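Chapter 4
Living and Working at an Analog Station

After this chapter you will be able to:
explain why space analog missions are carried out on Earth
describe the main roles in a small crew
tell the difference between a simulation rule and a safety rule
plan a simple daily schedule for a crew

Key words: analog, airlock, crew report, delay, habitat, simulation

4.1 A morning at Skavar

On 10th December, at the start of the second week, Keisha Holloway woke up before the rest of her crew and checked the water tank. It was lower than she expected. She was the engineering officer of the Skavar station, a small habitat on a stony plain, and water was her responsibility. The evening before, two crew members had washed their clothes without writing it in the log. In a town such a thing has no importance. At Skavar it changed the plan of the whole day.

Holloway spoke with the commander, Barrett Halvorsen, and together they decided to move the washing of dishes to the evening and to cancel the second walk outside. Then they wrote a message to the support team. The answer came 20 minutes later, as the rules of the simulation demand, and by that time the crew had already finished breakfast and started to work.

This small event contains most of the questions which we will study in this chapter. Who decides, when the experts are far away? How much should be written down? What happens to the mood of a group when one person must tell another that he used too much water?

4.2 What is an analog?

An analog is a place on Earth that is similar to another world in some chosen way. The similarity is never complete. A desert can have the right kind of rocks, but it has the wrong gravity and the wrong air. A closed building in a city can be a good analog for long isolation, even when there is a bus stop outside its door. For this reason the first question of a researcher should always be: similar in what?

The Skavar station was planned for the study of field work and teamwork. Its crews have 5 members and stay for 4 weeks. The Peseven station, which you will meet in Section 4.6, was built for plant growing, and its crews hardly go outside at all.

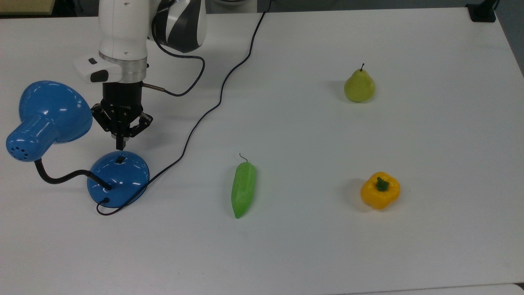
Students often believe that the crew of an analog is pretending, a little like actors. This is only partly true. The delay of messages is artificial, and so is the airlock – there is normal air on both sides of it. But the tiredness is real, the limited water is real, and the quarrels are real too. A good simulation rule makes the crew behave as they would behave on a true mission. A safety rule protects them here on Earth, and it always comes first. When a crew member at Skavar twisted her ankle in November, the others opened the airlock at once, and the commander was right to allow it.

Before you continue, read again the story of the water tank. Write down which decisions the crew made alone and which information they sent to the support team. You will need your notes for the exercise at the end of Section 4.3, where we look at the crew report of the same evening.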